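Household Sorting, Unit 6: Small Things and Soft Things
Notes by Tineke Cuypers. Bring a pencil. The Wednesday group meets in the same room as last time.

## 1. The small dark object

Every home owns one item that lives on whatever surface you passed last. Keys have hooks and the mail has a tray. Glasses have the arm of the couch, where somebody will sit on them. We begin with the table because it's where such things end up anyway, and because a bare stretch of wood shames people into finishing.

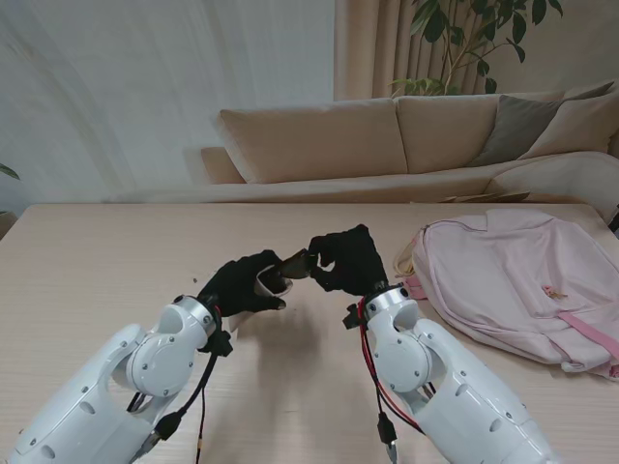

*Reading time: 6 minutes, or 14 if you stop to look for your own glasses*

Rules for anything small and breakable:

- Two hands, one at each end.
- Decide where it goes **before** you pick it up.
- "Here for now" is not a place. I have had a screwdriver here for now since I moved in.

## 2. Clothes

Soft things forgive you, so people treat them badly. Lay the garment flat, find a seam, and fold along the length first. A stitched edge is the only straight line most clothes will ever offer you. Pale colors go in one pile, and yes, beige and pink may share it. Life is short.

Cut off tags and loose strings before folding. If the tag has been on for a year, skip to Unit 9 (Giving Things Away).
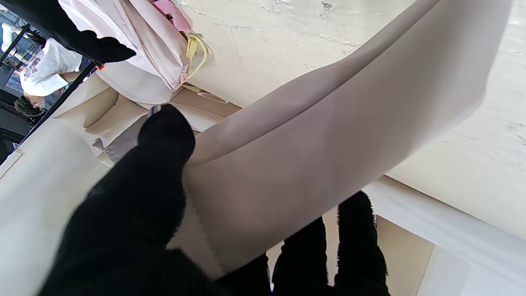

Asmaa Benjelloun objects that folding lengthwise first leaves a crease down the front of every sleeve she owns, and that she would sooner roll the lot. Rolling is allowed. It takes up less of the drawer and you can't find anything, which some households prefer.

## 3. Back to the glasses

Sunglasses get set down in a hurry, arms open. Fold the arms, left one first on most pairs, and put them in a case. A sock will do. Don't rest them on the lenses unless you enjoy looking at the world through scratches.
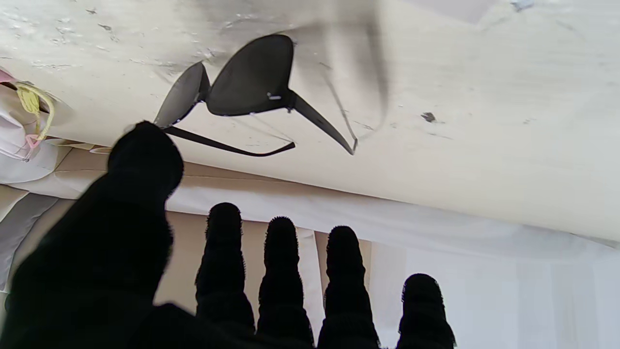 *Fig. 3. Sunglasses, arms still open.*

**Homework:** clear one surface and keep it clear for 2 days. Write down the first thing that came back.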